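Workshop > Notebooks > WS 02 > June
3 comments | 27 shares

WS 02, wall cabinet, spices and dry goods. Start 2:10 p.m.

Purpose: fix a storage order for the spice jars before the Sustent cooking sessions, and write it down so that the next person at the station puts them back the same way.

Cabinet is the walnut-finish wall unit from Vestura, two doors, white interior. Clear width inside is 86 cm at the lower shelf. Door hinges not adjusted this time. If the doors start to rub, log it under Fittings and leave the screws alone.

Order adopted, left to right: red chilli, coriander, black pepper, cinnamon, cinnamon. Powders go to the left, whole or broken bark to the right. Jars stand against the back panel, labels forward. Single row only. 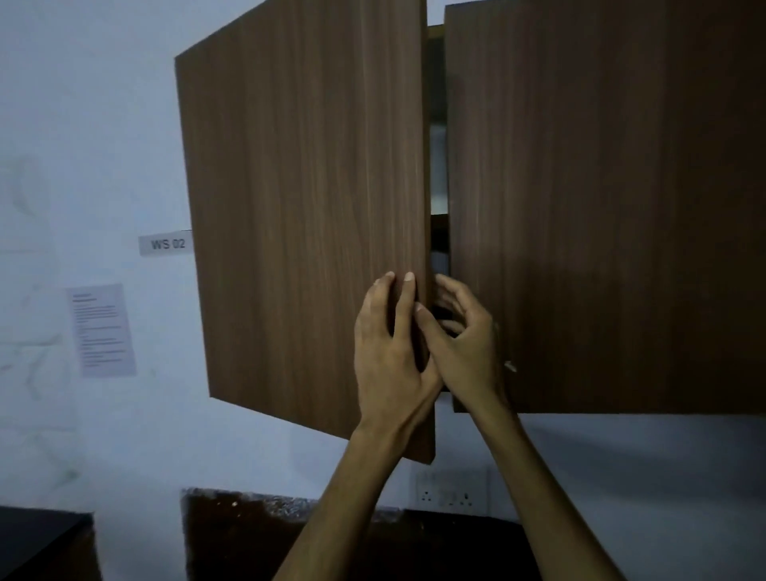

Cabinet doors at WS 02, and the spice row on the lower shelf.

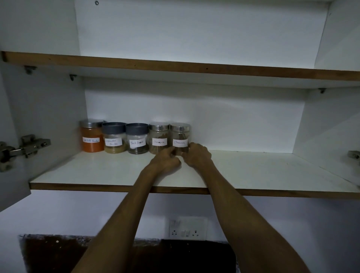 Labels are handwritten on white paper. One of the two cinnamon labels has the word partly scribbled over and should be rewritten. Keep both jars in use until one is empty, then merge and release the spare. Do not top up coriander from an unmarked bag, even if the smell is right.

Upper shelf stays free for now. The Plestthorpe order (tins, taller than the jars) is meant to go there. Spare support pegs are in the Vlček drawer, small metal type. Check that each peg is fully seated before the tins go up. Combined weight from the packing list is 2,150 g, well under what the shelf took in the spring test.

Open points:
- rewrite cinnamon label
- decide whether steel and plastic lids should be kept as they are or matched
- add the jar order to the station sheet

Closed out at 2:50 p.m. Next entry covers the drawers.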